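April 2021, sourdough log

Okay, the rye starter is back from the dead! I'd left it in the Pickering jar at the back of the fridge since November and it smelled like nail polish (Ekow voted for the trash). Two feeds at equal weights and it doubled overnight. Trying the Heron flour next, 40 grams per feed, and I'm keeping the water the same so I don't change two things at once like last time. Crumb still gummy near the base. Longer bake?
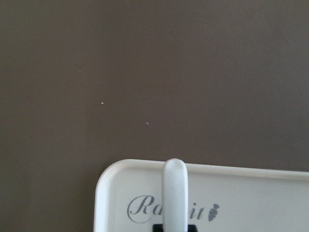
Iddrisu thinks the bake is fine and I'm slicing it too soon, give rye a full day.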